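Ura cell, periodic inspection checklist with comments
Inspected by: Yolanda Park
Reviewed by: Princess Villanueva
Date: April 27, 2024
Cycle count at inspection: 2,866
Interval: every 1,000 cycles for fingers, every 800 for wrist camera

1. Emergency stop, both buttons — OK
Pressed with the arm in slow mode. Reset takes two presses on the pendant.

2. Base bolts and table clamps — OK
Paint marks on the bolt heads line up. The rear clamp was a quarter turn loose and is now tight.

3. Cable run, base to wrist — OK, WATCH
Sleeve is rubbing at the elbow. No bare wire. Add a second tie before the next interval.

4. Gripper fingers, ribs and tips — OK
Check the ribs on the inner faces for splits and the tips for rounding. Open the fingers fully before looking.

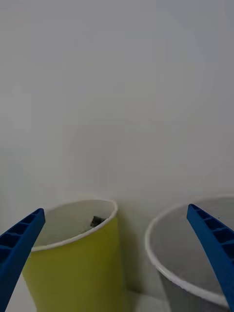

Finger screws go in with the torque driver from the Plellon kit, never the long hex key. Part numbers are on the inside of the cabinet door. The last pair was changed in November.

5. Containers on the table — ACTION
Small dark object inside the yellow cup. Take it out before the next run and check that the other cup is clear. Anything left in a cup will be counted as a placed part by the Folby software.

6. Wrist camera, lens and mount — OK
Wipe with the dry cloth only. Mount screw is snug. Refocus was not needed.

7. Open position with a bottle on the table — OK
Fingers should be open and clear of the bottle on both sides before the approach move. Stop the arm here and look from the operator's side as well as on the screen.

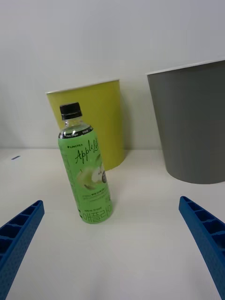
Yolanda Park

I ran item 7 at slow speed only. The full-speed check needs a second person at the stop button, so it stays open until Princess is on shift. There is also a small dark blue mark on the tabletop back by the wall. It could be tape. Please check it and clean it off if it isn't one of our position marks.

8. Tabletop and work area — ACTION
See the comment under item 7.

9. Program backup — OK
Copied to the Tatlı drive. Old copy kept.

Result: cell may run in slow mode. Full speed after items 5, 7 and 8 are signed.

Reviewer comment, P. Villanueva: Agreed. I will bring ties for the elbow sleeve.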